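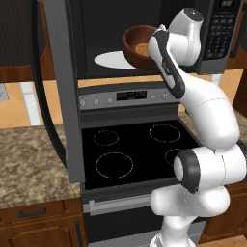
Levaslow, the independent consumer testing group, today publishes its findings on the "one-minute porridge" claims now printed on a growing number of breakfast oat packets, and it is not persuaded. The claims all rest on the same small ritual: oats in a bowl, the bowl on the turntable, the door shut, a minute gone by, breakfast. A wooden bowl with a little tan, grainy food in the bottom of it, set partly over the white turntable plate of a microwave, looks homely enough. Most packets we read had plenty to say about homeliness and rather less about what bowl to use, how much liquid to add, or how strong the oven ought to be.

The report, A Minute of Your Time, looks at nine products bought off ordinary shops' shelves in Gollholm in July. Each was made up exactly as the packet said, by people who had not made it before, and timed from opening the packet to the first spoonful that could be eaten without complaint. Two of the nine were ready in anything like the time promised. The rest needed more heating, or a long stand, or both, and the standing time was often given in much smaller print than the heating time.

Levaslow does not say that any maker has told a lie. A minute in the oven may well be a minute in the oven. What the group disputes is the idea that this is the figure a tired person wants at a quarter to seven in the morning. Stirring takes time, and so does waiting for the stuff to stop being dangerous to the roof of the mouth. Wiping the plate after it has boiled over takes a good deal of time, and it appears on no packet at all.

"I was told by one maker that standing time isn't cooking time," said Nasrin Sadeghi, who led the testing. "Fine. But I'm still standing there. If you tell me breakfast takes a minute and I can't eat it for five, I don't much care which word you use for the other four."

The group was no happier with the claims made about goodness. Several packets use phrases such as "slow energy", "morning strength" and "keeps you going". Levaslow wrote to the makers of all nine products asking what the phrases meant and how they had been tested. Some sent back a copy of the packet. One sent a recipe for flapjacks. The Mohammadi mill, whose plain rolled oats were among the two that passed on time, replied that it made no such claim and did not intend to start.

Another product, Stoketti Sunrise Pots, carries a drawing of an old mill and the date 1861. Levaslow asked what had happened in 1861. The reply said that the date "honours a milling tradition" and offered no name of a mill, a miller or a town. The group has asked again. It accepts that people enjoy a bit of history with their breakfast, and would simply like there to be some.

Price was the other sore point. A 200 gram bag of plain oats, cooked in the usual way, came out cheaper by the serving than every single-serve pot in the test, including those on special offer. The pots do save measuring. Whether measuring oats is a hardship worth paying to avoid is a question for the buyer, and the report leaves it there.

Arnel Lagman, who runs Levaslow's shopping advice desk, said the letters he gets on the subject are mostly cross and mostly short.

"People aren't daft. They know a packet is trying to sell them something," he said. "What annoys them is doing just what it says and getting a bowl of hot milk with gravel in it. Then they think they've done it wrong. I've had people write in to apologise for their own microwave."

Oven power proved to be a large part of the trouble. Instructions on most of the packets were written for one strength of oven and gave no help to anyone with a weaker or older one. Where a packet did allow for this, the advice was to "adjust as needed". The testers found that hard to follow, having no idea what was needed until it had gone wrong.

The report asks makers to do the following:

Print one time on the front, from opening the packet to eating, standing time included.
Say which oven strength the time was worked out for, and give at least one other.
Say what sort of bowl to use, and how big.
Drop dates and drawings of mills unless there was a mill.
Explain any claim about energy in words a shopper can check.

Levaslow has had talks with makers before, about soup and about frozen rice, and was promised quick changes both times. The soup packets did change in the end. The rice packets changed colour. The group will buy the same nine products again next July and print the results, whatever they are, beside this year's.

Until then its advice is dull and cheap. Buy plain oats, use a deeper bowl than seems sensible, check that the bowl is marked as safe for the microwave, heat in short bursts and stir in between. Treat the time on the packet as the maker's opinion.

A Minute of Your Time is free to read at the Levaslow office in Gollholm and will be posted on request. Nasrin Sadeghi and Arnel Lagman are both available for interview, mornings preferred. Levaslow takes no money from food makers and sends back free samples — including, this year, a large box of pots that came with a spoon.

Ends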